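Wire baskets in a chest freezer: worth it or not?
Home & Kitchen > Storage

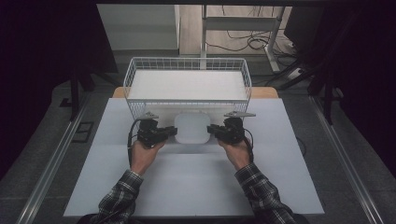 White wire basket with a flat panel in the bottom.

tukau_51
We bought a chest freezer in January and I have already lost a pork shoulder in it. I know it's in there. I put it in there. My plan is to drop in wire baskets so I can lift out the top layer without taking off my gloves and my dignity. Does this work, or am I just buying furniture for peas?

Emanuel Nistor
Works fine. I've run four of them for years. Put a flat panel in the bottom or small bags sag through the grid and freeze around the wires, and then you own a basket of corn forever.

killel
Disagree. Baskets waste space. Mine holds 200 liters and I'd lose a good chunk of that to air and wire. Stack flat bags on edge like records and write on the top edge.

Emanuel Nistor
Records don't slide into a heap when you pull one out, killel.

killel
Mine don't either. Freeze them flat first.

bronditz
I tried the record method. By Sunday it was a landslide. My husband also "filed" a whole chicken.

Ju-won Yeo
Both of you are right, which I realize is against forum rules. Baskets on top for stuff you use every week -- bread, berries, ice packs. Big flat bags underneath on edge. And tape a list to the lid. I cross things off when I take them out, and I'm wrong maybe twice a year.

tukau_51
A list on the lid would require my family to own a pen.

killel
Tie it on with string. Bank rules.

bronditz
Measure inside the rim before you order anything. I bought three that fit the freezer perfectly except for the part where you close the lid.

tukau_51
OK, ordering two and a marker. Also found the pork shoulder. It was a turkey breast. Still missing one pork shoulder.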